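Zudideo Regional Seed Store: Interim Progress Report

Prepared for the Festine Fund
Reporting date: 2018-05-10

Background

The grant supports the transfer of the Janau bean and pea collection from the old cold room to the new store at Pruvost. The collection holds 816 accessions, most of them local field varieties received from farms before the river district was rezoned. The work covers drying, germination testing, repacking and cataloging.

Drying and repacking

All accessions have been moved to the drying room. Of these, 640 have reached the target moisture content and have been sealed in foil packets with a printed label inside and out. The remainder are mainly large-seeded broad beans, which dry slowly and were loaded last. One dehumidifier failed during the period and was replaced under warranty. Humidity in the room rose for two nights, and the affected trays were returned to the start of the drying schedule.

Germination testing

Tests follow the paper-roll method, with 200 seeds per accession where stock allows and a smaller sample where it does not. Accessions with low stock are tested last so that the protocol is stable before scarce material is used. To date, 19 accessions have fallen below the viability threshold and are scheduled for regeneration in the field plots at Janau. Most of these are peas from the oldest part of the collection — packed in paper envelopes and never refrigerated.

Sorting stations have been standardized. Samples are now laid out by replicate on a taped grid, and each technician works left to right, top to bottom. The same order is used on the tally sheet.

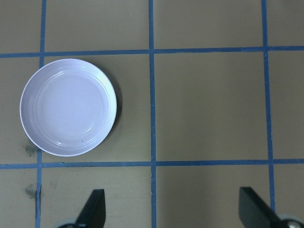
Catalog

The card index has been transcribed in full. Duplicate entries remain a problem, mainly where one variety was received under two farm names. These are flagged and will not be merged until the plants have been grown side by side. Collection sites are recorded to parish level only, as the original cards give nothing finer.

Budget

Spending is in line with the approved plan except for packaging. Foil packets cost more than quoted after the supplier changed the minimum order, and the difference has been met from the travel line. No additional funds are requested.

Next period

Drying of the broad beans will be completed first, followed by the low-stock germination tests. Field regeneration depends on the irrigation line at Janau, which still needs a new pump. Harvested seed from those plots should reach the store in October — later if the pump is delayed.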